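Subject: Re: [udbridge-homes] Clearing off the big table (and cleaning a pale laminate top)

Hi all,

Replying to the whole list because I've had the same question off-list twice now and I'd rather type it once! Quoting the original so it makes sense to anyone who wasn't following in February:

> We just got rid of our old dark dining table and went for one of those
> light wood-look laminate tops, and I'm already scared of it. Every crumb
> shows. My mother-in-law says oil it, my neighbor says vinegar, the store
> said "damp cloth" and nothing else. Also, how does anyone keep a table
> that size clear? Ours was buried in 2 days. Mail, chargers, somebody's
> retainer, half a jigsaw. Any system at all would help, we are not
> organized people.
>
> Also does anyone want a dark dining table leaf? We kept it by mistake.

OK, first, please don't oil it! Oil is for real wood that can drink it up. On laminate it just sits there and gets sticky and then every bit of dust in the house comes to live on it. I did this to a desk once (Wako brand, I loved that desk) and spent a whole evening getting it off again with dish soap and hot water.

The store is pretty much right. Damp cloth, a tiny drop of dish soap, wipe, then go over it with a dry one. I'd add that you want to wipe along the grain, even though it's only printed on. I know that sounds silly, but streaks really do hide better that way, and on a pale top they're the thing that will drive you nuts, way more than crumbs. Get down low by the window and look across it and you'll see every swipe you made.

Vinegar is fine now and then if it's well watered down, but I wouldn't make a habit of it, and keep it away from the seams and the edge strip. Same goes for water in general. The top itself is tough. The edges are where these tables go bad — once water gets in there the board swells up and you can't press it back down. I lost a nice Rirkska side table that way, under a plant. Fourteen years I'd had it, and one leaky saucer did it in.

For ballpoint, rubbing alcohol on a cotton ball, dab and don't scrub. For turmeric, well, good luck. Baking soda paste helped ours some, sunlight helped more. No scouring pads ever, not even the "gentle" green ones.

Now the clutter. I've tried so many systems. I read that whole Fullness workbook, the one with the colored stickers, and I think the stickers were on my table for most of a year. What finally stuck for us is dumb and simple: everything comes off at 8 at night. I mean everything, including the fruit bowl and the nice candle. Napkin holder too. We set a timer for 20 minutes the first few times and now it takes maybe the length of one song.

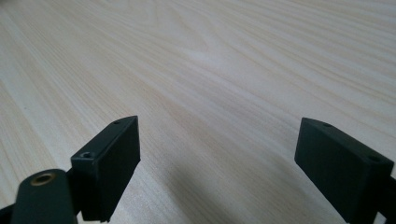
The fruit bowl is the part people argue with me over. But if one thing is allowed to stay, the mail leans up against it, and then the keys go next to the mail, and by breakfast you've got a pile again. The bowl can live on the counter. Ours does, and we eat more of the fruit there, too.

Whatever comes off goes in one basket by the stairs, and the basket gets emptied when it's full (OK, sometimes a little after it's full). Chargers got their own drawer with a power strip in the back. For jigsaws I'd get a big flat sheet of foam board, a bit smaller than the table, so you can slide the whole thing off and stick it under the couch. We have a 1,607-piece one under ours right now — weird number, it was a thrift store find, and I fully expect it to be 1,606.

One more thing on the light color. I was nervous too and now I wouldn't go back. Our old table was nearly black and it looked clean all the time, and then I'd put my arm down on it and find out otherwise. With the pale one I see the jelly and wipe up the jelly.

And yes please to the table leaf if it's still around! I want it for a shelf in the garage and don't care if it's scratched. I can pick it up any evening after 6, just reply to me off-list with how long it is so I know whether it'll go in the car.

From the far end of Udbridge, with a dishcloth over my shoulder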